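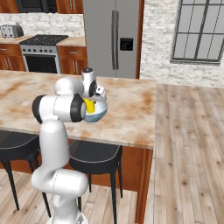
**Notes for the cookie talk, Dralirville guild, October. 40 min slot, leave 10 for questions**

open: hi, thanks for having me back. Mic on? Check back row.

Talk is about royal icing drying. Not piping. Last year was piping. If they came for piping, handouts from last year are on the side table, take one.

First line, say it slow: most of what goes wrong with a cookie goes wrong after you put the bag down.

- craters
- color bleed
- butter spots
- the dull chalky look
- icing that stays soft underneath, cracks when you bag it

Ask for hands: who has had a crater this month. Wait. Put my own up.

**1. What drying is**

Keep short!! Went on way too long in Sterberg.

Water leaves the top first. Crust forms. Underneath still soup. Everything you do in the next couple hours is about that gap between the crust and the soup.

Thin flood = pretty and smooth, but slow, and it sinks. Thick flood = dries quick, shows every bump. I go thicker than most people teach. Say so. Somebody will argue, fine, save it for the end.

My test is the knife line. Drag a butter knife through the bowl, count till it closes up. I like 15 to 18 seconds for big areas. Older books say 10. Ten is too runny for me, I live near a lake.

**2. Craters**

Small spaces are the worst. Noses, buttons, belt buckles, the holes in letters.

Why: thin icing, tiny area, slow crust, top falls in.

Fixes, in the order I try them
- thicker icing in small spots, same bag as the outline if I'm lazy
- squiggle a little icing underneath first, then flood over it
- fan, right away, not after you finish the tray

Tell the snowman story here. Order for a bank, all those coal buttons, every single one caved in overnight. Redid them with black sprinkles and the customer liked it better. (Don't say which bank.)

**3. Fans and dehydrators**

People always want this part. Slow down.

Desk fan: cheap, works. Low setting, blowing across the tray and never down at it. Down makes ripples. Keep it a couple feet off.

Dehydrator: mine is the Manurung, the one with the pull-out shelves. Bought it used, no deal with them, nobody's paying me. Lowest heat, door propped. 20 min to set a crust and then OUT. Leave them in and the butter comes up through the icing and you get those gray greasy patches. Did that to a whole baby shower.

Oven with the light on: okay if you have to. Tape a note on the knob. I preheated mine with two trays inside. Not going to say what year.

What NOT to do
- hair dryer
- fridge, ever, for wet icing
- stacking trays so no air gets in between
- checking with your finger. I know. Me too.

**4. Bleed**

Red on white. Navy on white. Black on anything.

Three things going on, usually at once: too much color in the icing, icing too wet, room too damp.

- mix darks the night before, they deepen by themselves, so you use less gel
- start black from brown or cocoa icing, not from white
- let the dark section dry first, *then* put the white next to it. Eight hours if you can stand it
- a little white gel in the white. sounds silly, helps

Damp rooms: get the ten dollar humidity gauge. Over 55 I run the dehumidifer. Over 65 I don't do red and white on the same cookie, I change the design and don't feel bad about it.

Pass round the two sample bags. Bag A dried at 45, bag B with the window open in the rain. Same batch of icing. Ask them NOT to eat bag B, it's from August.

**5. My log**

Started writing it all down when I took the Dristano wedding orders. Big ones, plain white on white, every flaw shows.

Last season: 3,182 cookies iced, 3,029 good enough to sell. The rest went in the family jar. Season before I didn't count and I'm glad.

What I write on the card for each tray
- icing count in seconds
- room humidity
- fan or dehydrator, how long
- what time it went down, what time I bagged it

Index cards. Tried a spreadsheet, got icing on the laptop.

Big thing the cards showed me: most of my bad ones were bagged too soon. It wasn't the recipe at all. I had changed that recipe 9 times!! Now nothing gets bagged before 12 hours, thick ones overnight plus the morning.

Pause here. Drink water.

**6. Working backward from pickup**

Do this one on the whiteboard if there is one. If no board just talk it.

Pickup at noon. So
- bagged by 9 am
- last detail done 9 pm night before
- base flood finished by early afternoon that day
- baked and cooled the day before that
- dough any time, freezer is fine

Everybody squeezes the gap between base and detail. Don't. If short on time cut a color. Cut the extra leaves. No customer ever counted the leaves.

Rush orders: I say no in December. Hard to do, got easier.

**7. If running long skip this**

Shine. Tiny bit of corn syrup in the flood, teaspoon per pound of sugar, plus the fan early. Too much syrup and they never harden all the way and they stick to the bag. Fast drying = shinier. Slow = chalky.

Spots on a finished cookie: luster dust mixed to match, or cover it with a dot and make it look like you meant it.

**Questions I got in Sterberg, have answers ready**

- Meringue powder or egg whites? Powder. Easier to ship, keeps longer.
- Can you freeze them iced? Yes, fully dry, sealed, thaw in the closed box. Do not open it early or they sweat.
- Do you scrape a crater out and redo? Only if it's still wet. Dry ones I fill with a dab of thick icing and hide with detial.
- What about gluten free dough? Spreads more, chill it longer. Icing doesn't care.
- Prices? Not tonight, that's a whole other talk.

Finish: handout has the tray card on the back, cut it out and copy it all you want. Sign-up sheet for the November bake is by the door. Get sample bag A back if there's any left in it.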